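Bench notebook, 9th December

Day four with the Allitz two-arm kit on trial from Gendwood. They want an answer from us before the holidays, so I'm trying to get everything down while I still remember it (and while the coffee lasts). Stefaniia Kravchuk is doing the costing side, so if you want money talk, go find her notes. Mine are just about whether I'd want to work next to this thing for a year.

Setup was nicer than I expected! The quick start guide is 16 pages and I only got lost on one of them – the part about naming the two arms. They call them A and B, the software calls them left and right, and I had them swapped for most of a morning. Fixed now. I put tape labels on both bases.

The job I picked for the trial is the dull one we all hate: box with a lid, red parts inside, blue tray next to it. One arm minds the tray and the other deals with the lid, then the parts get moved across. I liked it as a test because the lid is clear plastic and so is the box, and the Sallska demo back in May fell apart on exactly that sort of thing.
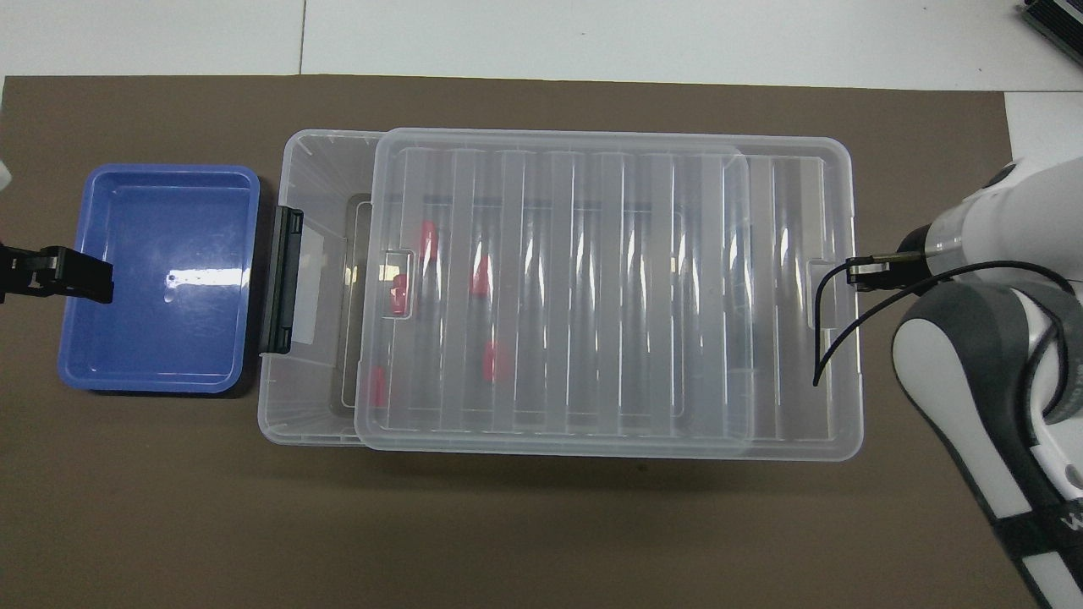

I moved the brown mat a little closer to the operator side after lunch, mostly so I could reach the box without leaning over everything. Had to redo the table calibration, which took 16 minutes start to finish. Fine for once a week, annoying if you do it twice in a day like I did.

Things I want to ask Gendwood on the call:

Is the finger pad a stock part, and can we get it in a softer grade? The quote has a pack of spares at 500 and doesn't say what's in the pack.

Can the wrist cable be routed tighter? There's a loose loop in it and I don't love that near lids and latches.

Does the service plan cover both arms or is it per arm? The number on the sheet is 3,116 and I can read it either way.

Log says over 952 moves since we powered it up, counting all my fumbling with the jog buttons. No faults that needed a restart. I'm leaning yes, but I want to see it with the Özkan crates first, they're deeper and the walls are less forgiving. Crates are on the shelf by the door, please don't take them!

3 comments

skravchuk: It's per arm, I asked. Sorry. Redoing my sheet tonight.

benchtwo: Can I have the jog pendant tomorrow morning? I only need it for an hour.

mirrorfinish: We had the same A/B mixup. There's a setting under Display that renames them.

Shares: 2

Questions about the trial: ask at the workshop desk
© Workshop notebook, internal pages
Back to top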